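La Fundación Zurnau abre el plazo de inscripción para participar en el estudio sobre hábitos de lectura en voz alta que se desarrollará en la comarca de Lorley entre marzo y junio.

## Objeto de la convocatoria

Se seleccionarán 18 hogares en los que convivan al menos un adulto y un menor en edad escolar. Cada hogar leerá en voz alta durante 20 minutos al día y anotará en un cuaderno el título, la hora y cualquier interrupción. Los textos proceden del fondo Kruger, que reúne 300 cuentos y relatos breves en castellano.

## Requisitos

- Residir en Lorley o en el municipio de Brandeo.
- Disponer de un teléfono de contacto.
- Comprometerse a asistir a la sesión inicial y a la entrevista final, ambas en la sede de Brandeo.
- No haber participado en la edición anterior.

No se exige formación previa ni un nivel determinado de lectura. Los hogares en los que se hable habitualmente otra lengua podrán presentarse en igualdad de condiciones.

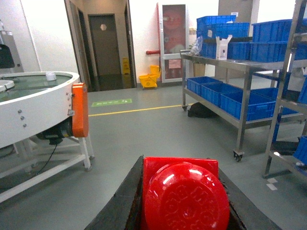
Los hogares que completen el estudio recibirán una compensación de hasta 800 euros, abonada en dos pagos: el primero al entregar el cuaderno de abril y el segundo tras la entrevista final. Quienes abandonen antes de abril no percibirán cantidad alguna – salvo causa médica justificada.

## Presentación de solicitudes

El formulario puede recogerse en la recepción de la Fundación, de 9:00 a 14:00, y deberá entregarse firmado por todos los adultos del hogar. El plazo concluye al finalizar febrero. La lista de admitidos se expondrá en el tablón de la sede, junto con una relación de suplentes.

Los datos personales se emplearán únicamente para los fines del estudio y se eliminarán una vez publicado el informe.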